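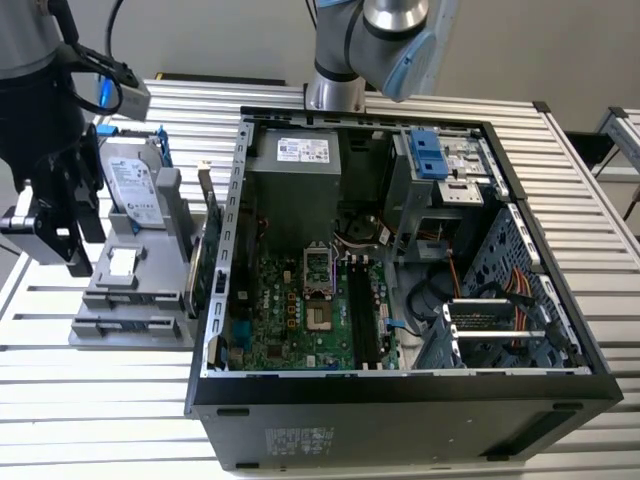 Taking the desktop apart is the section most readers skip to, usually with the side panel already off and a screw missing. If that describes you, carry on from step 3 and keep an eye on the floor. Everyone else should begin with the tower flat on its side on the work table and the open side up, so that gravity is working for you for once. Parts that come out go straight into the gray fixture on the left, standing up: the Seagate drive stays clipped in its blue carrier, and the green expansion card gets a slot to itself. A part lying flat on the table will be leaned on by somebody, and the somebody will be you.

2.1 Before you open the case

1. Shut the computer down. Holding the power button until it gives up is a last resort.
2. Pull the power cord from the wall and from the back of the case. Press the power button once with the cord out and wait 23 seconds. The number was settled by Despina Bogdan, who timed how long it took people to get bored.
3. Lay the tower down and take off the side panel. Stand the panel somewhere it can't slide. It will slide anyway, so choose a direction you can live with.
4. Touch bare metal on the case before you touch a board, and again each time you come back from the coffee machine.

CAUTION: Leave the power supply closed. Its white label carries a good deal of small print, and none of it is an invitation.

NOTE: The Katano screw tray has a magnetic floor and belongs beside the case, well clear of any hard drive. It does not belong on top of the drive cage, however nicely it fits there.

2.2 Removing the parts

1. Unplug the data and power cables from the hard drive by the plugs. The orange cables are bright enough that you can't claim you didn't see them.
2. Squeeze the sides of the blue carrier and draw it out of the cage in a straight line. If it sticks halfway, push it back in and try again. Twisting feels productive and bends the carrier.
3. Stand the drive in the fixture with the label where you can read it.
4. Free the expansion card at the metal bracket first. Hold it by the edges and lift evenly. Rocking it a little from end to end is allowed; wiggling it from side to side is how we came to own a box of spare cards.
5. Open the clips at the ends of the memory slots and lift out the modules. Put them in antistatic bags. A shirt pocket is not an antistatic bag, and a sweater is more or less the opposite of one.
6. Take off the cooler, then release the processor's retention frame and lift the processor straight up. Close the frame over the empty socket afterward. The pins inside don't recover from fingertips.

CAUTION: Do not cut cable ties to "get a better look." The colored bundle from the power supply was routed by someone with more patience than either of us.

Before you move on, take a picture of the inside of the case with your phone. Floarea Anghel keeps a folder of 620 of these and has been right in every argument about where a plug goes.

2.3 The large practice board

Nobody should learn memory latches on a computer someone needs back. The oversized gray board has the same layout of socket, slot and clips at a scale where you can see what you are doing wrong. It forgives nearly everything except being used as a tray. 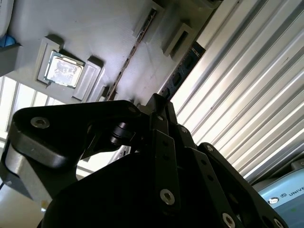 Page last changed: 2025-09-17 by L. Ene (latch wording again)

The parts you want are the processor in its square socket, the tall gray latch block next to it, and the long narrow slot that runs across the middle. The tiny contacts inside the slot look rusty brown in places and silver in others. Leave them alone. Polishing them with an eraser was tried in August and will not be tried again.

To seat a memory module:

1. Open the gray latches at the slot before you bring the module anywhere near it. A half-open latch is a closed latch with good manners.
2. Find the notch on the module's lower edge and match it to the key in the slot. If they don't line up, turn the module around. There are 2 ways to hold it and most people start with the other one.
3. Set the module upright in the slot and press down on both ends together, thumbs on the top edge and well away from the black chips.
4. Keep pressing until the latches close. If you have to push a latch shut with a finger, the module isn't in. Go back to step 1 and say nothing.
5. Look along the slot from the end. The module should sit level. A slope, even a tasteful one, means one side is still up.

To take it out, open the latches and lift. Pulling on the module with the latches shut moves the whole board, which Mircea Pană will hear from the next room.

To seat the processor:

1. Move the latch clear of the socket.
2. Match the corner mark on the processor to the corner mark on the socket. Hold the processor by its edges.
3. Lower it and let go. It should drop the last little bit by itself. A processor that needs pressing is turned the wrong way.
4. Close the latch.

NOTE: The metal top of the practice processor is patchy and will stay that way. Wipe it with a dry cloth if it bothers you. Please don't apply fresh thermal paste to it for realism.

NOTE: With light coming in at the window, the latches throw shadows on the board, and a shadow is surprisingly easy to mistake for a gap. Check by touch before you decide that something is loose and write to us about it.

2.4 Putting the desktop back together

Run section 2.2 from the bottom up, with these differences:

1. Fit the processor and memory before the drive goes back. Hands need room, and the drive cage does not give any.
2. Clean off the old thermal paste and put a new dab on the processor before the cooler goes on. The tube from Nedelcu is rated for 2,000 applications, a figure reached by somebody with a far smaller idea of a dab than ours.
3. Slide the hard drive in until the carrier clicks, then plug in its cables.
4. Check the fixture. It should have nothing left in it. If it does, the computer may still start, but Aurelia Sârbu will ask what the leftover part was for and wait for an answer.
5. Replace the side panel, stand the tower up, and connect the power cord last.

If the computer beeps and shows nothing, reseat the memory. If it does neither, check the switch at the back of the power supply before you open the case again. Record either result on the Itent bench sheet, including the ones where it was the switch.

Continue with section 3, Cables and Where They Went.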